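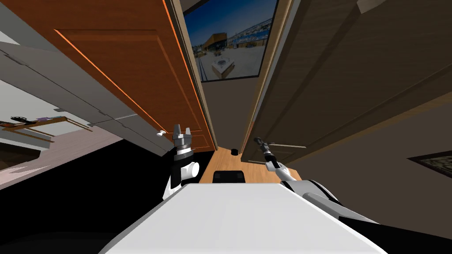
Vungate's kitchen, both arms reaching toward the counter.

The Thursday Trial

Ataahua Cartwright had been hired to say whether it worked. Fletetti paid her by the day, and she suspected they would have paid more for a yes.

"It's done 3000 hours of kitchens," said Ngata, pulling out a chair for her in front of the screens.

"Has it done mine?"

"It's done kitchens like yours."

She doubted that. Hers was in Fistcombe, over a bakery, and had a drawer you opened with your knee. Vungate's kitchen lived inside a computer, where the floor never got sticky. She wrote that down, crossed it out, and wrote it again lower on the page.

The first job was to pick something up and hold on to it. Ngata switched to the view from the gripper and leaned back with his tea.

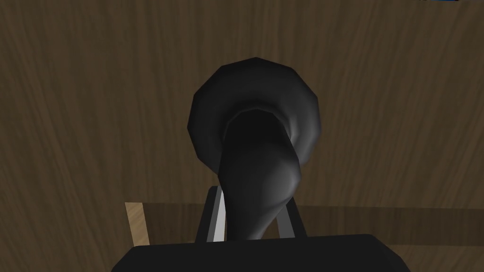 What Ngata Said About the Horn

"There," he said. "Got it by the stem."

"What is it?"

He looked for longer than she expected. "A sort of horn. A black thing with a wide end. It doesn't matter what it is, it's the grip that matters."

"It matters if you're putting it away," said Ataahua. "Where does it go?"

He said that was a later stage. She had heard about later stages before, from the man who sold her mother a floor cleaner. It had cost 288 pounds and spent its life under the sofa.

Still, it was a fair grip. Two fingers, one on either side. She gave it a tick, a small one, and asked to see the cupboard.
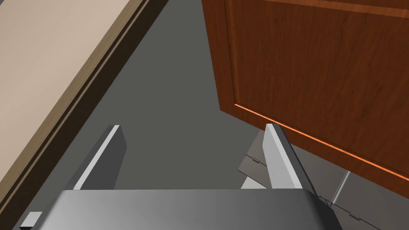

Forty-six Doors

"How many doors has it tried?" she asked.

"Different ones? 46."

"And my aunt's, where the hinge has dropped?"

Ngata drank his tea. On the screen the fingers were spread wide near the bottom of the door, and she found she was leaning sideways in her chair, as you do when somebody else is parking. She thought of all the cupboards she had shut with a hip, a pan in each hand and the phone ringing. She had never once thought of it as a skill.

"Other arm view," said Ngata, and pressed a key.

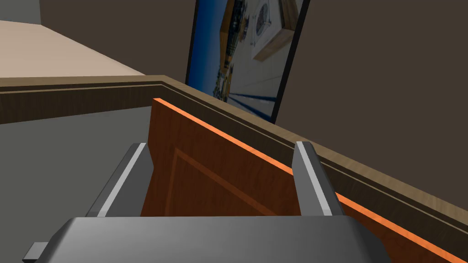

"Is it opening it or closing it?" she said.

"Which would you like?"

"I'd like to be able to tell."

He laughed, and then saw she was writing. Outside, the May rain had started on the car park. There were 114 questions on the form, and number nine asked whether she would leave the machine alone in a house with a child's tea to get ready. She put no. Under it, in the box marked comments, she wrote: ask me again when it knows where the horn goes – and then she asked Ngata if there was any tea left in the pot.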